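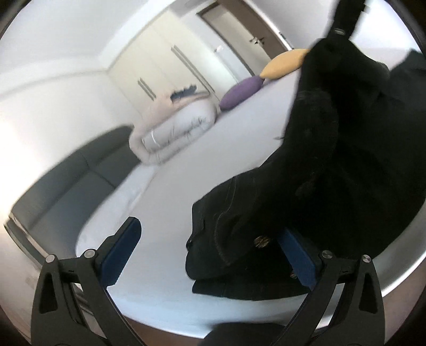 Subject: Re: [ellitz-home] Folding jeans in thirds, or why I gave up on the drawer

I've read the long message in digest 1101 twice and I'm still not persuaded. The relevant bit, for those who delete the digests:

> Jeans should never be hung. Fold them lengthways, tuck in the crotch so you have a clean rectangle, then bring the hem up to just short of the waistband and fold in thirds. Stand them on end in the drawer. You will see every pair at once and you will never iron denim again. I did the whole wardrobe in an evening and the difference is enormous. It works for any weight of cloth, and it works on any flat surface, including the bed.

Taking these in order.

"Never be hung." Why not? Mine hung for years from the clip hangers that came with the Brostance rail and the only harm was two little dents at the hem. I've seen people on here talk about hangers as if they were a form of cruelty. Trousers in shops hang all day long.

"A clean rectangle." With thin summer trousers, yes. Heavy black denim is another matter. You fold it, it puffs back up. The corners go round, the seat makes a lump, and the rivets and button end up wherever the cloth is thickest, so whichever way you turn the bundle there is metal pressing into something. I have tried smoothing with the flat of my hand, with my forearm, and once with a hardback atlas. The atlas was best, but I don't intend to keep one by the bed for the purpose.

"Any flat surface, including the bed." A bed isn't flat. A mattress gives when you lean on it, and you have to lean on it to do the smoothing. The fitted sheet moves along with the jeans. I did a fair comparison, same pair, first on the bed and then on the kitchen table, and the table won so easily that I felt foolish for ever doing it the other way. The trouble is that the kitchen table is downstairs and has things on it, and the bed is right beside the wardrobe, so I know perfectly well which one I'll go on using.

If you must use the bed, work at the near edge. Lay the seat down first with the back pockets up, and let the legs go off across the mattress in whatever direction they like until you're ready for them. Shove the duvet and cushions over to the far side before you begin, or you'll be folding round them. I'd also do the dark things on a bare sheet. Black denim hides nothing against a pale one -- you can see at a glance if a leg is twisted, and a twisted leg is what ruins the fold.

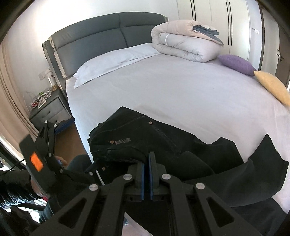
One reply off-list maintained that I was starting from the wrong end altogether: waistband towards you, always, and fold away from the body, then the weight of the seat holds the legs still. The same reply said that thirds are wrong for anything heavy and that halves and then halves again will stand up better, even if it takes more drawer.

I tried that last night, and I'll grant the first part. Having the waistband near me did stop the slithering. I'm less sure of the second. My drawer (it's the wide one from Carex, 89 cm across on the inside) will take jeans folded in quarters, but they stick up past the rim and the drawer catches when I push it shut. Folded in thirds they clear it, but they flop over as soon as I take one pair out, and the rest go down after it. So much for seeing every pair at once. What I see is a heap of black with the odd copper rivet showing, much as before.

Which brings me to my real doubt. All the photos people post of these drawers are taken on the evening they were done. Could somebody post one from a month later, in a house where people get dressed in a hurry? I'd settle for a blurry one. There are 2000 of us on this list and I can't believe every drawer is still standing to attention in February.

"You will never iron denim again." I never ironed it before.

I'm also wary of the dividers that Ng sell for this. If the fold worked as promised you wouldn't need a divider to hold it up. If anyone has a set they don't want, I'd try them before paying for my own. I'm happy to cover the postage.

For now I've settled on something lazier. The 3 pairs I wear are folded once, lengthways, and laid over the hanger bar. The others are in the drawer in thirds, lying flat in a pile like they were in my mother's house, and if I want the bottom pair I lift the rest up and pull.

Before anybody suggests rolling: I've rolled. Black denim rolls into something the size of a loaf and comes out creased in places I didn't know trousers had.

Separate question while I'm here. Does the little label by the waistband survive being folded against itself for months, or does the lettering come off? One of mine has started to go and I can't tell if it's the drawer or the wash.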